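May, notebook, ticket add-on

Build 3086 of the Gudine plugin on the staging copy. Private notes now save, but the alert mail goes out twice if the agent is also a watcher on the ticket. Traced to the hook being registered once in the main file and again in the loader. Removed the second call. Mahtab to check on Dernwood.

Import test, 3000 tickets from the Lindemann export:
1. Ran in batches of 1000. First two fine, third stopped at the PHP time limit.
2. Dropped the batch size and reran the third. Completed, 12 rows rejected for missing customer email.
3. Attachment check on the imported tickets. PNGs open from the ticket view and thumbnails are generated.
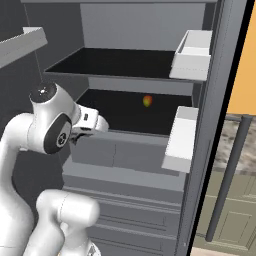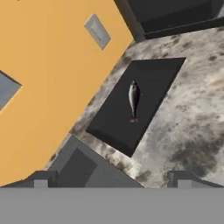
4. Rejected rows written to the log with the ticket ID only. Needs the row number too, asked Analyn.

Open points

Database upgrade routine runs on every admin page load if the version option is empty. Harmless but slow. Add a guard.

Licence field loses its value when the settings tab is saved from another tab. Imani saw the same in the previous build. Not fixed.

Changelog text still to write. Do not tag until the mail fix is confirmed.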